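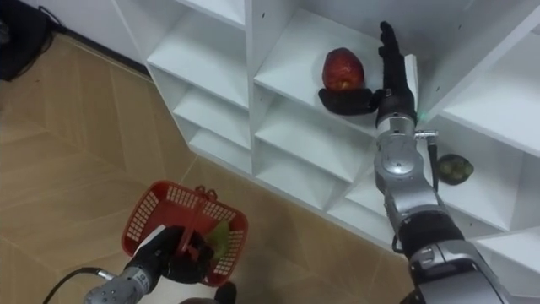
The club's robot reaches for an apple, with the shopping basket in its other hand.

At ten past four the shelves at Dudton College are already stocked, and Shahram Amini is writing a shopping list on the whiteboard. Apple, grapes, something green of your own choice. The list is for the college robotics club, which has spent most of the year teaching a two-armed robot to do a small grocery shop.

The club meets after lessons in a ground-floor classroom. Members are aged 16 to 18 and come from all over the timetable: computing and engineering, as you would expect, but also textiles, catering and French. There are 20 of them on the register. Amini teaches physics during the day and has run the club since it was a lunchtime group that built line-following buggies out of kits.

"The buggies were fine for a term," he says. "Then they all worked, and everyone wanted to know what came next."

What came next was the Ostura Challenge, a regional contest for schools and colleges. Each team is given a list and a set of shelves, and its robot has to take the right items from the shelves and put them in a basket. Marks are lost for dropping things, for taking the wrong thing and for damage. A bruised piece of fruit costs a team as much as a missed one.

The fruit rule has shaped a lot of the work. Early on, the students wrote their grasping program around a plastic ball, and it did well with the ball. Then they bought fruit. Apples rolled to the back of the compartment when the fingers touched them. Grapes were worse, because a bunch changes shape as soon as it is lifted, and a grip firm enough to hold the stalk end would squash whatever was underneath. The club got through up to 47 bunches between October and the end of the spring term. Most were eaten afterwards.

The answer they settled on for grapes is to bring the hand in low and cup the bunch, closing the fingers slowly and stopping early. For apples the hand goes in open, with the thumb below and the fingers to one side, and closes only when the palm is near. The students keep these as separate routines, and the program picks between them once it has decided what it is looking at.

Deciding what it is looking at was a project in itself. A group of first-years took 2,000 photographs of fruit in the shelves over several weeks and labelled each one by hand. They did it in pairs, one drawing the outlines and one checking. The early version confused limes with green apples and had trouble late in the afternoon, when the sun comes through the west windows and the shelves throw long shadows. More photographs were taken at that time of day and the results improved.

The shelves are a subject of their own. Their compartments are open-fronted, with thin white panels, and the hand has to go in and come out without touching the sides. The club's first attempts treated every compartment as though it were the same. Now the students measure each one and store the figures, and the arm plans its way in from those. If someone nudges the unit with a foot, the measurements have to be done again, and there is a strip of tape on the store cupboard door with the names of people who have done so. 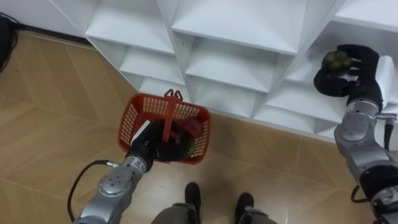

Do you need to be able to code to join the club?
Most members had written very little code before they came, and new starters spend their first few weeks with a partner who has. Students who prefer to stay away from the keyboard can work on measuring, testing or the photographs.

Money is a regular worry. The college pays for the room and for Amini's hours, and the parts budget comes from Jacobs, a packaging firm on the Nurnonitz estate that takes two of the students each summer for work experience. Repairs come out of the same budget. A finger joint that failed in February used up a good part of it, and for three weeks the club practised with one hand and did its planning for the other on paper.

The regional round was held on 3 July 2019 in the sports hall at Nurnonitz. Dudton's team had 20 minutes to finish its list. It collected five items out of six, dropped a lemon on the way to the basket and came fourth out of eleven teams. The top three go through to the final.

Amini says the lemon was a grip problem. The students say it was a timing problem, and that the hand opened before the basket was underneath it. They have kept the log from the run and intend to go through it when term starts again.

The Ostura organisers have already sent out the list of items for next year. It includes eggs.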